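Flustura two-arm bench build: progress report to Cedgate
Report period: to December 2024
Prepared by: Piyumi Mridha, Vurnholm shared workshop
Copied to: Anselmo Moura, Kamran Rahimi

Status

The build is on schedule against the revised plan. Both arms are mounted and powered, and both can be driven from one control program. The grant covers a two-arm bench unit that can handle ordinary household cases, boxes and lids. Single-arm work was closed in the last report and is not repeated here.

Mechanical

The left arm was removed and refitted after play was found in the shoulder mount. Arlindo Xavier made a new spacer on the workshop lathe and the play is now within the limit we set. The right arm has not been touched apart from a change of fixing bolts.

Gripper pads on both sides have been replaced with a softer grade. The old pads marked thin plastic edges when the closing force was set high enough to hold them. Pad wear will be logged from this point on.

Wiring

Cables are still run outside the arms. Bundles at the base of the left arm are held with red ties and clips so that they can be opened quickly during fault finding. The gripper cables need enough slack for full wrist travel, and that slack can catch on the forearm in some poses. Régis Vidal has drawn a guide bracket for the right side. It will be printed once the wrist limits are fixed.

The 48 V supply was moved off the shared circuit. The trips reported last time have not come back.

Two-handed lid task

The test object is a black plastic toolbox with moulded compartments in the base and in the lid. Each gripper takes one side of the lid and the two arms must then move together. The tools are left in place for the trials, as their weight changes how the lid behaves near the upright position. The lid half carries a tape measure, pliers and a screwdriver; more screwdrivers, a utility knife and a roll of black tape sit in the lower tray.

A set of 20 trials was run with the present settings. The lid was held through the full movement in all but 2 of them. In both failures the left gripper closed too near the corner and slid off as the lid came up. The grip point has been moved inwards in the program, and the set will be run again before any result is claimed. 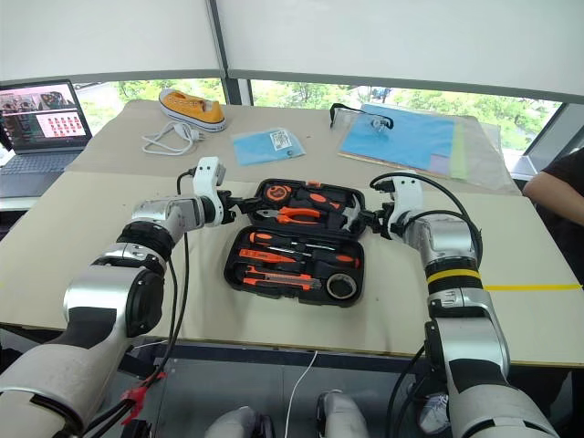

Software

The arm controllers now share a clock. Before this change the right arm lagged behind the left at the start of each move, which twisted the lid and loaded the hinge. Kamran Rahimi has added a check that stops both arms if the difference between them passes a set limit. The check has been tested by holding one arm back by hand at low speed.

Finding the edge of the lid from the camera is less reliable. Black plastic on a pale table top is easy to pick out, but the black compartments inside the open box are sometimes taken for the outer edge. A fix is being worked on and is the main item for the next period.

Spending

The largest item was the replacement wrist motor from Leite. Pads, ties and connectors were bought from the small parts line. No change to the total is requested.

Next period

Repeat the lid trials with the new grip point.
Fit the cable guide on the right arm and review the left.
Finish the edge-finding fix and test it with the blinds up and down.
Write up the wiring layout so that other Vurnholm members can service the unit.

The next report will be sent in February. Questions on the trial records should go to Anselmo Moura, who keeps the log.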